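Budgeting a second bimanual bench: what gets forgotten?

Posted in Equipment & Purchasing – Friday, September 13, 2019

otar_bench

I have to submit a budget for a second two-arm tabletop station. The task set is small-part sorting: plastic rings and similar light parts into trays and clear bins, plus a few awkward shapes. The first station was bought piecemeal over two fiscal years, so I have no clean total to copy. I have quotes for the arms from Lumavell and for the grippers from Sangkhawat. Neither quote includes mounting, cabling or anything to hold the controllers.

The existing station uses a butcher-block style wood table with a black aluminum extrusion frame around the work area. I would keep that layout unless there is a good argument against it.

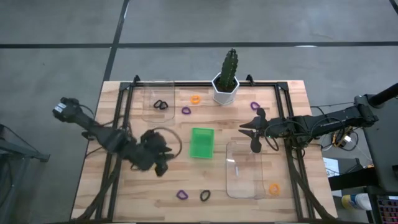 Existing station, ring sorting setup. Multi-fingered gripper on the left arm, two-fingered on the right.

Specific points I need help with:

1. Is it reasonable to order the same mixed gripper pair again, or should the second station have two identical grippers?
2. What percentage should I hold back for mounting hardware, cables and consumables?
3. Cart or under-table shelf for the electronics?

The request is due at the end of the month and I can't amend it until May.

clisar_user27

Taking these in order.

Grippers. Decide from the task list before you look at price. Rings and a twisted part can usually be handled with two fingers if the fingertips are narrow enough to enter the ring or close on its rim. A multi-fingered hand costs more, has more wear parts and takes longer to repair. If the second station exists to add throughput on the same tasks, match the first one exactly so that programs and spare parts transfer. If it exists to run different tasks, two identical two-fingered grippers are easier to support. In either case put one complete spare gripper on the same purchase order. Ordering it later as a single item means a second approval and usually a second shipping charge.

Holdback. Our last build ran to 27 percent of the arm and gripper price once everything was counted. The lines missing from our first draft were:

Extrusion, corner brackets and T-nuts
Arm base posts and adapter plates
Cable extensions, strain relief and sleeving
Emergency stop and its wiring
Power distribution
Freight and liftgate delivery
Trays, bins and test parts

The adapter plates were the expensive surprise. Check the bolt pattern on the Lumavell base drawing against your frame before you approve anything. The drawing revision on the quote should match the revision on the shipped unit. Ours did not, and we paid for the plates twice.

Cable runs. Your cables follow the near rails and also drape from the right arm toward the cart. Measure the longest path with the arm at full reach, add slack for a service loop, and order that length. Stock lengths are often short for this kind of layout. I would also budget clips for the rails. They are cheap in a bag of 50 and very slow to get one at a time through our purchasing system.

Cart. I prefer a cart. It can be rolled out for service and it keeps vibration from fans off the table. Specify locking casters. Leave enough cable that the cart can move without unplugging the arms, or the advantage is gone.

t_slot_only

Get the frame as a cut kit. Cutting extrusion in house saves nothing when you count the hours.

Also use a steel table. Wood moves with humidity and you will be recalibrating forever.

clisar_user27

I don't agree on the table for this application. With light parts and trays, the tolerance is loose, and a thick wood top bolted to a rigid frame has held well enough for us through three winters. Steel is worth the money if you need repeatable fixturing. I would put the difference into the spare gripper.

otar_bench

Thanks. I've added the adapter plates, freight and the spare gripper as separate lines and set the holdback at 27 percent. That moves the request up by some $3000 over my draft, still under the limit for a single signature. Keeping the wood top and the cart. I asked Lumavell for the current base drawing and am waiting on a reply – will post the bolt pattern when I have it, in case it is useful to anyone with the same frame.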